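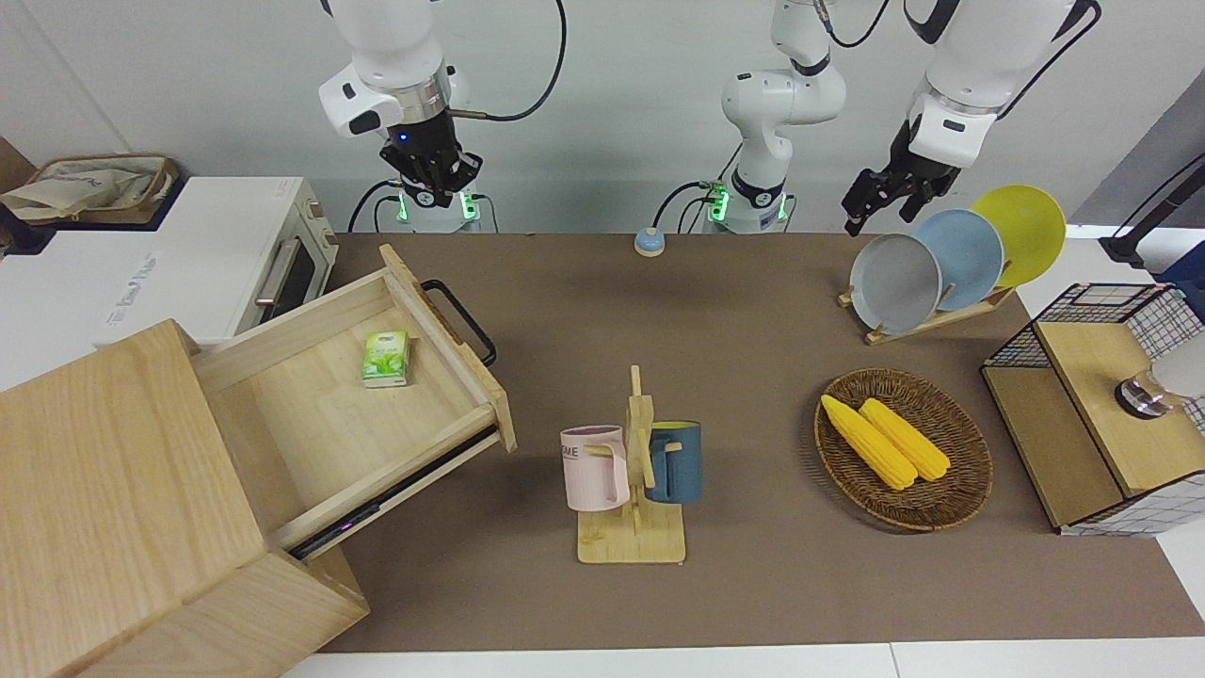 Llevo desde septiembre con el mismo disco puesto y creo que en casa ya me lo están empezando a notar. Mi marido entra en la cocina, escucha dos compases y se vuelve por donde ha venido, el pobre. Pero es que hacía mucho que una voz no me agarraba así, de la solapa, y cuando eso me pasa necesito contárselo a alguien, y para eso os tengo a vosotros.

La cantante se llama Dolores Strickland y yo no la conocía de nada. Me la descubrió Áine Foley, que me mandó un enlace a las tantas de la noche con un mensaje que decía «siéntate antes de darle». No me senté, claro, estaba fregando, y a la mitad de la primera canción tenía el grifo abierto y las manos quietas. Es una voz grave, un poco rota por abajo, de las que han cantado muchos años en iglesias antes de cantar en ningún otro sitio. No adorna casi nada. Donde otra metería un floreo, ella respira, y se oye la respiración, y a mí eso me mata.

El disco se titula Kurard y tiene 12 canciones grabadas casi todas en directo, con el grupo en la misma sala. La guitarra es de Darragh Hayes, muy de trémolo lento, muy de dejar que la nota se muera sola. Al órgano está Nuala Mulcahy, y si tenéis unos auriculares decentes os pido por favor que escuchéis lo que hace en la cuarta, por detrás del estribillo, cuando parece que se ha ido y de pronto vuelve por la izquierda. Lo he puesto no sé cuántas veces. (Sí, he puesto a mi madre a escucharlo también. Dijo que muy bonito y que si quería más café.)

Lo sacó un sello pequeñito, Lonovo, con una tirada de 1.000 copias en vinilo, y la mía es la 33, escrita a bolígrafo en la contraportada. Me hizo una ilusión tonta. La funda interior trae las letras y una nota de Fiachra Lynch, el productor, que cuenta que la última canción iba a quedarse fuera porque Dolores la cantó sentada y medio afónica al final del día. Menos mal que alguien insistió - para mí es la mejor, y eso que dura poco más de dos minutos y solo lleva voz, palmas y un pie marcando el compás.
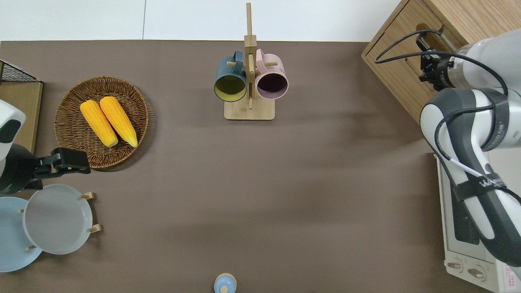
Dos tazas en su colgador y unas mazorcas en el cesto.

Si tengo que ponerle una pega, la cara B arranca floja. Hay un par de medios tiempos seguidos que se me confunden, y en uno de ellos meten unos vientos que me suenan a relleno. Áine dice que no tengo ni idea y que esos vientos son lo mejor del disco, así que escuchadlos y me contáis, que me interesa ganar esta discusión.

Después de tanta vuelta me ha dado por tirar del hilo y estoy repasando mis discos viejos de góspel, los de las cajas del pasillo, que no abría desde la mudanza. Algunos crujen una barbaridad. Hay uno de un cuarteto vocal, Jurkus, que compré solo por la portada y que resulta que es una maravilla de armonías, con un bajo que parece salir de debajo del suelo. De ese os hablo otro día con calma, que primero quiero limpiarlo bien.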